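Aktuelles > Aus den Stadtteilen > Brornow

Dezember, Aksel Kjærgaard

Kräutertee aus der Flasche: Im Bendar wird jetzt probiert, was sonst keiner kauft

Ich gebe es gleich zu, ich bin kein Teetrinker. Kaffee am Morgen, Kaffee am Mittag, und wenn es draußen so grau ist wie jetzt in Brornow, dann auch noch einer am Nachmittag. Als mich die Leute vom Bendar gefragt haben, ob ich mal zu ihrem neuen Probiertisch komme, habe ich also erst einmal nach Kuchen gefragt. Gab es auch (Mohn, sehr gut!), aber darum ging es an dem Abend nicht.

Es ging um Getränke, die man im Supermarkt höchstens im untersten Regal findet, irgendwo zwischen Kokoswasser und Sojasoße. Der Laden Kárason in der Iltitzer Straße hat sein Sortiment in den letzten Monaten ordentlich ausgebaut und stellt dem Bendar nun regelmäßig ein paar Kisten hin. Wer mag, kommt vorbei, gießt sich einen Schluck ein und schreibt auf einen Zettel, ob das Zeug in den Laden soll oder lieber nicht. Bis zu 1000 Flaschen will Kárason über den Winter auf diese Weise unter die Leute bringen, und das finde ich für unseren kleinen Stadtteil schon ziemlich mutig.

Bei mir am Tisch landete als Erstes eine Flasche mit knallgrünem Etikett, darauf chinesische Schriftzeichen und klein darunter »LAN FONG«. Lesen konnte das in unserer Runde leider niemand so richtig. Eine Nachbarin meinte immerhin, das große Zeichen weiter unten heiße »kühl« – und dann ging die Diskussion los, ob man so etwas im Dezember überhaupt trinken sollte. In der chinesischen Küche gibt es ja eine ganze Familie von Getränken, die als kühlend gelten, viele davon aus Kräutern, manche süß, manche so bitter, dass sich einem die Zehen aufrollen. Mit der Temperatur im Glas hat das erst einmal nichts zu tun, man kann sie auch warm trinken.

Der Inhalt war blass und ein kleines bisschen trüb, also völlig anders als das dunkle, fast schwarze Gebräu, das ich im Kopf hatte. Geschmeckt hat es mir leicht süß, ein wenig nach Wiese, hinten raus etwas herb. Mein Zettel: »gern wieder, aber im Juli«. Zwei Stühle weiter wurde schon nachgeschenkt, und gegen acht war von der Flasche nicht mehr viel übrig. Man merkt halt schnell, was ankommt.

Nicht alles war ein Treffer, das muss ich auch schreiben. Ein Getränk mit Essig und Pflaume hat mir glatt die Sprache verschlagen, und von einer sehr süßen Mandelmilch habe ich nach dem ersten Schluck die Finger gelassen. Aber genau so soll der Abend wohl sein, man redet über den Becher hinweg mit Leuten, die man sonst nur von der Bushaltestelle kennt. Über Großmütter und ihren Salbeitee haben wir bestimmt eine halbe Stunde gesprochen. Salbei mit Honig, Salbei ohne Honig, Salbei in heißer Milch (wer macht denn so was?), da hat jede Familie ihre eigene Lehre.

Die Flaschen sind übrigens aus Kunststoff, und natürlich kam gleich die Frage, wohin damit. Im Bendar steht dafür jetzt eine Kiste neben der Tür, Deckel bitte extra, die werden in einem Eimer gesammelt. Wer klare Flaschen zum Basteln oder fürs Anziehen von Kräutern auf der Fensterbank braucht, darf sich einfach bedienen. Ich habe mir zwei mitgenommen und will Minze hineinstellen, mal schauen, ob die bei mir länger hält als das Basilikum.

Der Probiertisch bleibt den ganzen Winter über stehen, jeweils ab 18 Uhr, und kostet nichts. Becher sind da, aber wer ein eigenes Glas mitbringt, spart den anderen den Abwasch. Beim nächsten Mal sollen Gerstentee und etwas mit Chrysanthemen auf den Tisch kommen, dazu wieder Kuchen – ich habe nachgefragt. Wer selbst eine Flasche von einer Reise oder aus dem eigenen Vorrat beisteuern möchte, gibt sie vorher bei Kárason an der Kasse ab und schreibt bitte dazu, was drin ist.
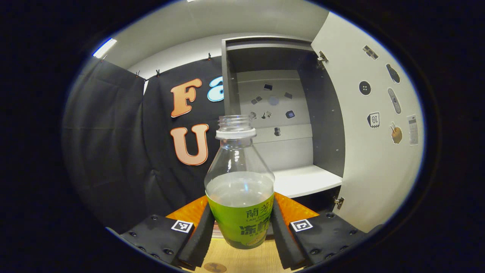

Klare Flasche, grünes Etikett: Kräutertee-Kandidat »LAN FONG«, zu etwa einem Drittel gefüllt.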